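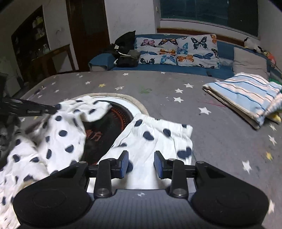 Tema: ¿Sirve de algo la guía de Takács para tareas con ropa?

fpakzad
Acabo de leerla entera. 162 apartados y ninguno define qué es un doblado válido. ¿Alguien la aplica de verdad?

aniko_magyar
Nosotros, a medias. La regla de 3 intentos por prenda sí la seguimos. Lo de anotar cada agarre fallido se abandonó en junio.

fpakzad
O sea, se cumple lo que no cuesta trabajo.

D.Toth
No estoy de acuerdo. El apartado 6 (superficie de trabajo) está bien pensado y evita muchas discusiones. 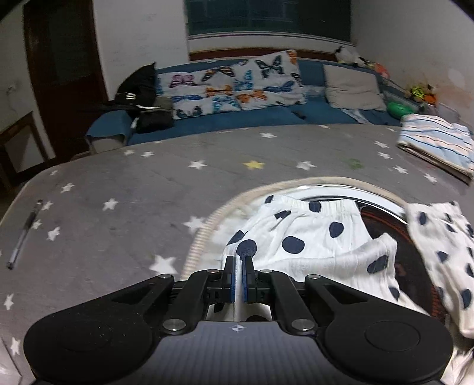
vviktoria
El apartado 6 pide un fondo «neutro y uniforme», y ahí ya me pierden. En una casa eso no existe. Con un mantel gris lleno de estrellas y ropa blanca de lunares oscuros encima, ¿se descarta la toma? Según el texto, sí. Yo la guardaría antes que cinco sobre mesa lisa.

D.Toth
La guía dice «preferiblemente». Léelo otra vez.

vviktoria
Peor me lo pones. Una norma con «preferiblemente» es un consejo.

fpakzad
+1. ¿Y quién audita? ¿Los de Oser, que la redactaron con ellos?

aniko_magyar
Eso habría que preguntarlo en el hilo de Trosau, aquí no lo sabe nadie.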